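Tracing the Prins recording credits

12 September 2018
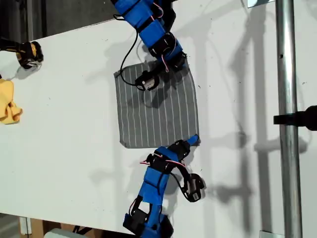
3 min read

The singer Roel Vandenberghe is listed as sole writer on every track of the first Prins album. The sleeve says so, and so does the reissue. The session sheets say something else, and I have now read all 38 of them.

Some background for readers who came in through a search. Prins was a duo: Vandenberghe on vocals and guitar, Koen Mertens on keyboards. They recorded their debut for the Gredeo label at a converted chapel in Durnidthorpe. Mertens left before the second album and went into radio. His name appears on the debut as a player only.

The sheets were kept by the engineer, Cor Van Loon, and passed to his nephew Siebe Stevens, who let me copy them in March. Each one gives the song title, tape number, take number and a line for remarks. Van Loon wrote in pencil and abbreviated heavily. "KM br." took me a while. It means a bridge supplied by Mertens, and it is on the sheets for "Tesness" and for the closing track.

A remark on a session sheet is weak evidence of authorship. Engineers note who played a part, and the part may have been dictated by someone else. I therefore compared the sheets with the demo cassette, which predates the sessions. Neither bridge is on it. On "Tesness" the demo goes straight from the second chorus to the third, and runs 2 bars short of the album version at the end as well.

Po-yen Chiu, who runs the Prins discography, has seen my copies and accepts the reading for "Tesness". He is less sure about the closing track, where the abbreviation is smudged and could be "RM". I can't find anyone with those initials at the sessions.

The first pressing was 513 copies according to the plant invoice. Fan sites give 3390, a figure that belongs to the reissue. I have written to two of them about it and one has changed its page.

Still missing: the sheet for tape 9, and any paperwork from the mix. If you have either, the contact form works again.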